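Stiria Desk Lamp Review: Six Weeks on My Desk
By Tiziana Ferri
May 8, 2020

I have gone through a good many desk lamps over the years, and most of them ended up in the closet behind the winter coats. So when my old clamp lamp finally gave out in April (the spring snapped while I was paying bills, and the head came down right on my coffee cup), I told myself I would take my time and buy one I could live with. I read reviews for two evenings, asked my sister, ignored what she told me, and ordered the Stiria from Henen.

It came well packed, with the base wrapped separately from the arm, and putting it together took me 10 minutes with the little wrench they include. The base is heavy, much heavier than I expected, and I'm glad of it. My previous lamp, a Trakis, would tip over if you so much as looked at it while the arm was stretched out. The Stiria stays put even when I pull the head all the way across to my sewing.

Now, the light itself. There are four brightness steps and you go through them with a touch button on the base. The lowest is lovely for the evening, a soft yellowish light that doesn't wake up the whole house. The highest is strong enough for threading a needle, and I say that as somebody who has needed glasses since grade school! I used to count on ceiling lights for everything, and I don't think I understood how tired my eyes were getting until I stopped. 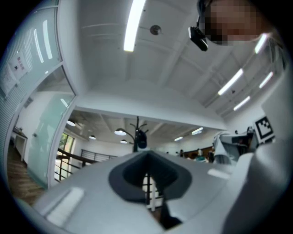 A bright office ceiling, with white railing posts in the distance.

Overhead light is fine for walking around and finding your keys, but for close work it always seems to put my own shadow right where I'm trying to read. With the Stiria I keep the head low and off to the left, about level with my chin, and the page is evenly lit from corner to corner.

I do have a few complaints. The touch button is too sensitive – I have turned the lamp off with my sleeve more times than I'd like to admit. The cord is short, so if your outlet is across the room you will want an extension. And the joint at the top squeaked until I gave it a drop of sewing machine oil.

My neighbor has the Benedetti, which costs $25 more and has a nicer finish, and I borrowed it for a weekend to compare. It's a handsome lamp, but the arm is stiff and I missed my low evening setting. I gave it back and went home to the Stiria, which is on beside me as I type this.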